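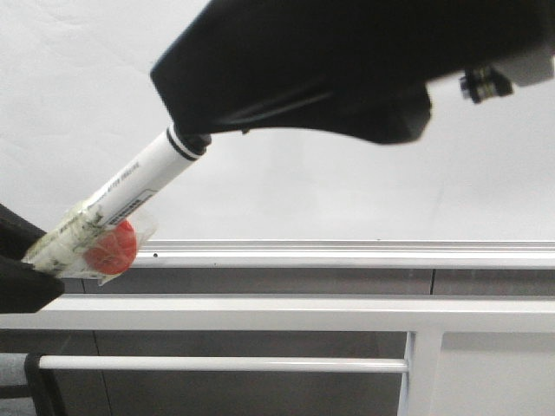
*Dry-erase marker in the jaws of the Kestell, red disc taped to the barrel.*

## Kestell gripper: good hold, bad recovery

We bought the Kestell in April to replace an older gripper that had worn out. I've used it since then on our whiteboard setup, mostly for pen strokes and marker handling. It cost $400 with the adapter plate. I paid full price and have no connection to the seller.

First the fault, as that is what most people will want to read about. When the arm goes into a protective stop, the gripper is supposed to keep its last commanded force. Ours doesn't always do that. On some stops it drops power for a moment and the jaws open slightly. With a marker the result is a pen on the floor. With anything heavier or sharper it would be a safety problem, and I'd treat it as one.

The controller logs it as fault 124. The manual lists that number as "supply interruption" and tells you to check the connector. I checked the connector. I also swapped the cable, moved the gripper to a separate supply and went back to the firmware it shipped with. The fault came up under all of those conditions.

To get something better than a hunch, Larasati Ngau and I ran a stop test. We closed the jaws on a marker at the lowest force setting, started a stroke and triggered a stop partway through. The first dropped marker came on stop 88. After that they came more often, and a cold restart cleared the problem for a while. That makes me suspect heat in the driver board, but I haven't opened the housing and I don't intend to while it's under warranty.

When it isn't faulting, the gripper is fine. A round barrel is awkward to hold in flat jaws and it copes well. Curved strokes are the harder test for us, as the side load on the tip changes direction along the curve, and I haven't had a marker twist noticeably in normal running. The jaws close quietly and the setup page is easy to follow. Opening is slower than I'd like.
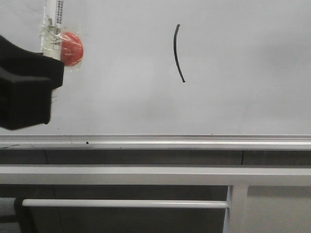
Haziq Sinaga replied to my first post about this that his unit also logs 124, always after a stop and never during a normal move, and that Irkport support sent him a new cable and closed the ticket. He has since put a hard limit on where people can stand while the arm is stopped – his view is that a stopped robot gets trusted too much.

I agree with him and have done the same here. Our rules for now:

- No hands under the gripper during a protective stop, even if the arm is still.
- After any 124, power off the gripper for 10 minutes before the next run.
- Markers and other light items only.

Support has my log files and has asked for the serial number twice. No replacement has been offered yet. If they send new firmware I'll repeat the stop test and update this page.

**Rating:** two out of five. I'd give it four for grip and setup alone. Don't buy it for anything that could hurt someone if it falls.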